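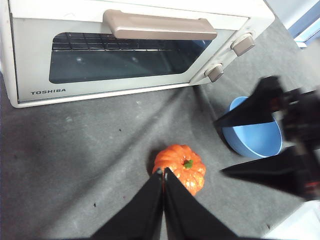 Zaline gripper fingers: our club's verdict

Our after-school robotics club has been putting the Zaline fingers through their paces since September, and I've got opinions! We bought two sets, one for each arm, both in black, and the students fitted them in a lunch break with one small screwdriver.

The task for the Karakaya Cup is kitchen tidying, so we practise with a toaster oven, a light blue bowl and a little orange pumpkin (the ribs make it a proper test). The tapered tips are lovely for getting in close to small things. Our old Bunach pair were so stubby they shoved everything across the cloth before they got hold of it.

Grumbles? The screws work loose, so we check them every 700 grips or so, and the instructions are 4 pages of tiny diagrams. Zorkik, who sold us ours, say the pads last 3,000 grips. Ours went a bit shiny after 1,000, though they still hold well enough. I'd like spare pads in the box at this price.

Would I buy them again? Yes, for a club with two arms and keen teenagers. Younger ones might struggle with those fiddly screws.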